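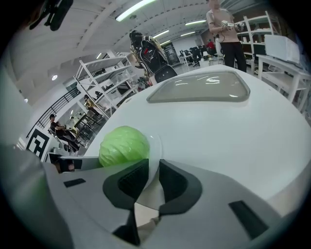 2 min read -- 6 replies

Storing a whole cabbage

menaka_g
I only use a quarter of a cabbage at a time and the rest goes limp in the fridge. How do you all keep yours? I bought two in July and threw most of one away.

arifp
Leave the outer leaves on and don't wash it. Peel leaves off from the outside as you need them and it keeps for weeks.

Wastoden17
Peeling is fine for soup but no good for slaw. I cut it in half and wrap the cut side tightly.

arifp
Cut sides go brown though. I gave up on that.

Wastoden17
Then slice off the brown bit. It's a few millimetres.

Anjana K
Damp kitchen paper round it, then a bag, bottom drawer. Mine lasted 15 days like that.

menaka_g
Damp? I thought wet was what made them rot.

Anjana K
Damp, not dripping. Change it when it dries out.

jcassim
I don't agree with the paper at all. My dad kept his in the shed on newspaper, whole, stalk up, and we ate them until spring. No shed here now, so I shred the lot and freeze it. Fine for frying.

menaka_g
Thanks. Will try the paper on one half and freeze the other.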